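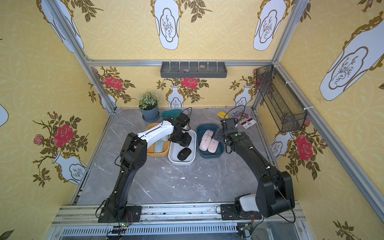

About us

Itham Table is a guide to eating out in and near the town of Itham, written by people who live here and have to look the cooks in the eye afterward. We cover cafes, diners, bakeries, two food trucks and a gas station that does a very respectable egg sandwich.

It began as a list taped inside Indira Krishnan's kitchen cupboard. Visitors kept asking her where to get lunch, and she kept giving them the same 20 names in the same tired voice. One October she typed it up and put it online, mostly so she could stop talking. The list now runs to 67 places, and she talks about them more than ever.

How we review

We pay for our own food. We go at least twice, once at a busy time and once at three in the afternoon, when the soup has been sitting and the staff have stopped pretending. We order coffee, something baked and whatever the board says is the special, even when it's quiche.

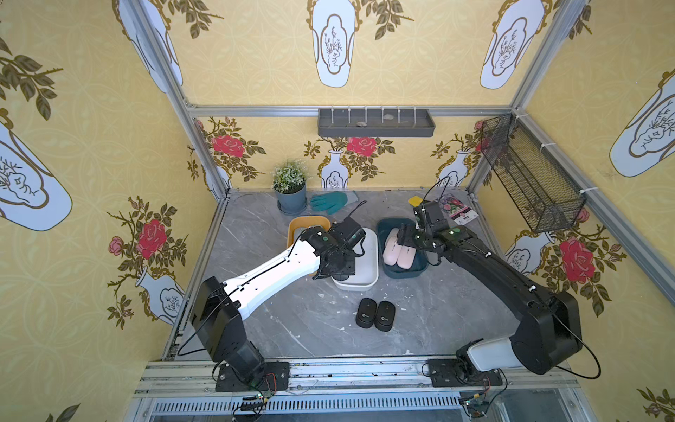 If a place has a bad day, we go back before we write it up. If it has a second bad day, we say so, politely, and drive to Jiretti for a sandwich – the roast pepper one, on the seeded roll. We've been accused of favoring Jiretti. We do favor Jiretti. They've still never given us so much as a free pickle.

We don't use stars. We tried them for 11 months and everything got four.

What people read

Our most popular page is the one on Živković, the bakery behind the old feed store, whose walnut roll has drawn 1,612 comments. Most are kind. A good number are arguing about raisins. The page on Coneo, the ice cream window by the bridge, comes second and gets very heated in summer, when the line reaches the parking lot and people start reviewing each other.

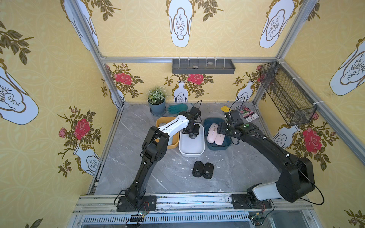

Getting in touch

Know somewhere we've missed? Tell us what you ate and whether you'd eat it again. "Nice atmosphere" won't get us in the car. If you own the place, you're welcome to write too, but please say so. We can usually tell.

Corrections to opening hours go up the same evening. Corrections to opinions take longer – Indira likes to have lunch first.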